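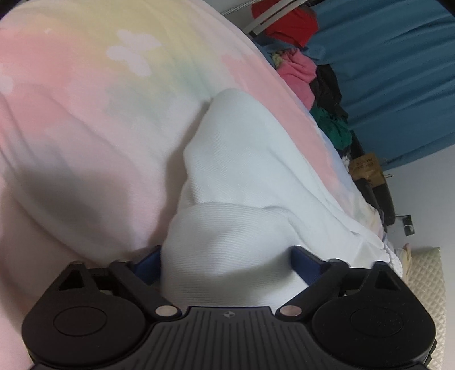 Subject: Re: Linen service changeover, Pliscombe and Sornomley sites
Date: Thursday, September 9, 2021
To: Site Operations list

Dear colleagues,

Thank you to those who responded to the notice on the linen service changeover. Several sites raised the same points, and the Operations Office is replying to the full list so that all residences are working from one set of arrangements. The relevant part of one message is quoted below, followed by our response.

> We have read the notice and have three queries before we can brief our
> floor staff. First, the notice states that Rokis will collect from the
> loading dock only. At Sornomley the soiled linen has always been picked
> up from the ground floor utility room, and the dock is a fair walk from
> the lift. Second, are residents' personal items included in the new
> contract, or do they continue to be washed on site? Third, we still hold
> a quantity of the old flat sheets with the green hem. Are these to be
> returned, written off or kept as spares?

Collection point

The contract with Rokis provides for dock collection at both sites. The Operations Office has asked for an exception at Sornomley, and Rokis has agreed to collect from the ground floor utility room until the end of February. After that date the dock will apply. Site managers should use the intervening months to settle a route for the trolleys that does not pass through the dining room during meal service.

Bags must be tied and no heavier than 11 kg. Drivers are entitled to leave behind any bag over that weight, and an uncollected bag will wait for the next scheduled run.

Personal items

Residents' clothing, quilts brought from home and soft furnishings are not covered. They will continue to be washed on site under the existing labelling procedure. Please remind families that unlabelled garments cannot be traced once they have gone through the on-site laundry. Woollens should be handed to the laundry separately, with a note of the room number pinned to the bag.

Old stock

The green-hem sheets are the property of the organisation and should not go out with the Rokis bags. At the last stocktake 385 were recorded across the two sites, most of them at Pliscombe. Sheets in fair condition may be kept as spares for the guest rooms. Those that are worn through or badly stained should be torn down for cleaning cloths and recorded on the disposal sheet - the colour of the bin bag used is immaterial, although one site did ask.

The Yazdani shelving units ordered for the linen rooms are 2000 mm high and will not fit beneath the sprinkler pipe at Pliscombe. Shorter units have been requested. Until they arrive, clean linen is to stay on the existing racks, off the floor and clear of the electrical cupboard.

Shortages and damage

Any shortfall in a delivery should be reported to the Operations Office by noon on the day it is received, quoting the docket number. Reports made directly to the driver will not be treated as notice under the contract. Torn items should be set aside in a separate bag and not returned to general circulation.

A revised copy of the collection timetable will be posted to the shared drive. Sites that print their own should discard earlier versions, including the one attached to the original notice, in which the Pliscombe and Sornomley columns were transposed.

Further queries may be sent to this list.

Operations Office
Residential Services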